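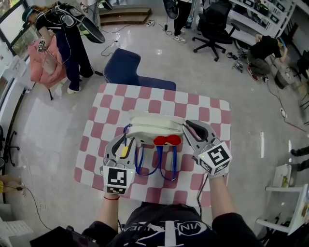
Pre-release check for unattended desktop automations

Search this site Search

Complete before a package moves from Test to Production. Mark each line OK, Open or N/A. Last revised January 17, 2023.

1. Package version matches the change ticket. OK
2. Credentials read from the vault, none stored in variables. OK
3. Service account locked to the Trovden runner group. Open – the account still has interactive logon rights. Remove and retest.
4. Every wait step has a timeout. OK. Longest is 22 seconds, on the invoice export window.
5. Selectors do not depend on window title language. Open – 7 selectors in the Temard module match on English titles.
6. Retry limit set on queue items. OK
7. Error screenshots mask customer fields. OK
8. Stop signal tested during a write operation. Open. The runner closed, but the record stayed locked for 15 minutes.
9. Log retention set per policy. N/A in Test.

Items 3 and 8 block release. Item 5 may be waived if the runner image is English only.

Filed under: Automation, Release Management, Checklists

Comments

prondness_ops: We had the record lock from item 8 as well. Adding a sign-out step to the stop handler cleared it.

tk_11: Does item 4 cover nested workflows?

Reply: Yes, check each one separately.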